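Mundance Two-Arm Bench, Operator's Guide
Section 3: Teaching a Task by Hand and by Remote

Read this section before you record anything. If you have already recorded something, read it anyway and then delete what you recorded.

3.1 Before you start

1. Switch on the bench at the wall, then at the controller. The arms will hold their last position. They are not thinking, so give them no time to.
2. Open Mowat on the desktop and choose New Task. Give the task a name you will understand in June. "Test2 final new" has been taken by several of your colleagues.
3. Press Home on the leader handles and stand back from the rail until both arms stop.

CAUTION: Keep hands, sleeves and lanyards out of the bench while the arms are homing. The arms have no opinion about your lanyard and will take it with them.

3.2 Laying out the table

4. Spread the cloth flat. A wrinkle is a small hill to a gripper, and it will climb it badly.
5. Put the tray in the middle, where both grippers can get to it without leaning across each other.
6. Set out the objects for the task. Keep jars and bottles within reach of the arm that will use them. If you have to stretch the leader handle to full length, so does the robot, and it looks just as undignified.
7. Leave the background items (cups, baskets, clocks) where you found them. Tidying between takes feels virtuous and ruins the set.

Two layouts on the same cloth, one with lollipops heaped on the tray and one with a bare tray and two lidded jars in front of it:

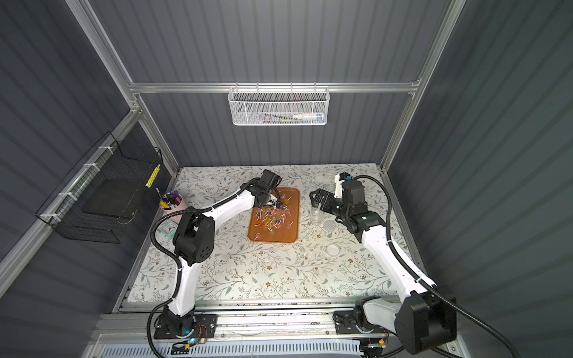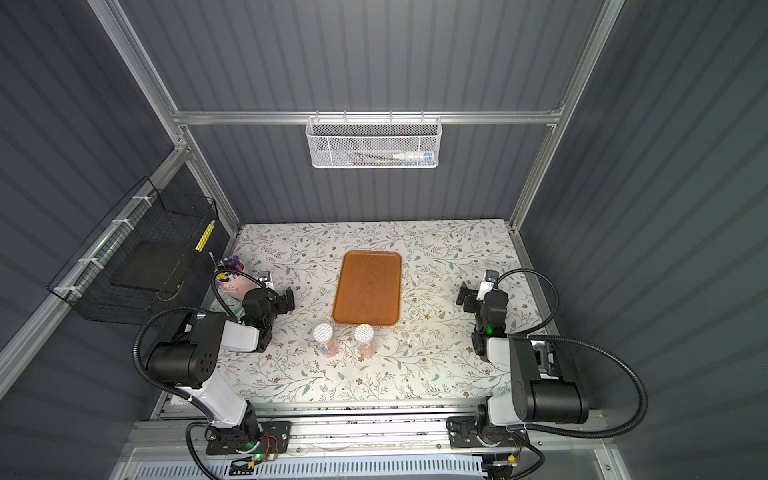
3.3 Teaching by hand

Use this method for short moves and for fixing a single pose.

8. Hold the Free Drive button and wait for the beep. Before the beep the arm is stronger than you. After the beep it is merely heavy.
9. Guide the gripper by the wrist. Do not steer by the fingers, which bend, or by the black cable hose, which is not a handle however much it looks like one.
10. Tap Mark at each pose you want kept. Mowat stores up to 40 poses per task. If you need more than that, you are teaching two tasks.
11. Release Free Drive slowly, with the gripper clear of the table.

3.4 Teaching by remote

Use this method for anything with two arms, or anything small, slippery or on a stick.

12. Sit down. People who teach standing up start to dance by the third take, and the robot learns the dance.
13. Squeeze both leader handles once to link them to the arms, then press Record.
14. Do the task at the speed you would like it done. Pausing to admire a good grasp teaches the robot to pause and admire.
15. If you drop something, pick it up with the gripper and carry on. A recovery is worth keeping. If the object has left the table, press Discard.
16. Press Stop with both grippers open. Each take is limited to 300 seconds, after which Mowat stops the recording for you and shows error 157 (Take Too Long).

NOTE: Move the objects a little between takes. A robot shown the same jar in the same spot all day becomes very good at that spot and has no further interest in jars.

3.5 Checking a take

17. Play the take back at half speed with the arms unlinked.
18. Mark it Keep, Maybe or Discard. Maybe is treated as Discard by the Mavitier exporter, so decide now.
19. Export at the end of your session. The Pukedley server picks up finished tasks at 3 a.m. and ignores anything still open.

For error codes, see Section 7. For loose cables, see Section 8 before you see Section 7.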